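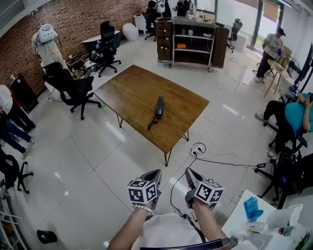
Hi Genowefa, quick update on the Pliline money before your board meets. You asked me straight out whether a machine can tidy a workroom yet. My answer is not on its own, but we're closer than we were in January!

We've been recording people doing small table jobs with the hand-held grippers, and we've got 57 good sessions so far (the target is 1,000, so yes, there's a way to go).
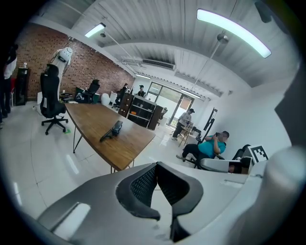

Preta, 8/20/22

Picking up a single thing from a clear table is coming along nicely. Anything with a cord is still a pain - Cayetano reckons cords need their own set of recordings, and I agree with him.
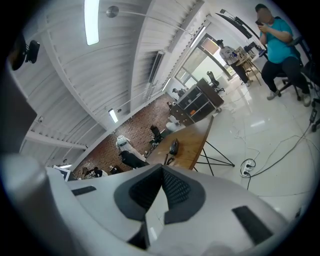 The long table, with a mouse and its cable on top.

I'd like to move 12 hours from the shelf-stocking work over to cords, if that's OK with you. Stocking can wait till the Ranjbar parts arrive.
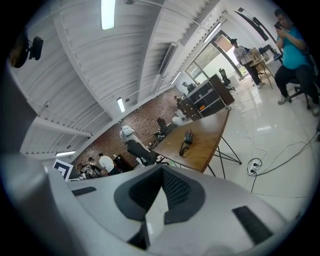
Same table, looking toward the shelving cabinet.

Spending is on track, and I'll send the receipts once Cayetano has signed the last 2.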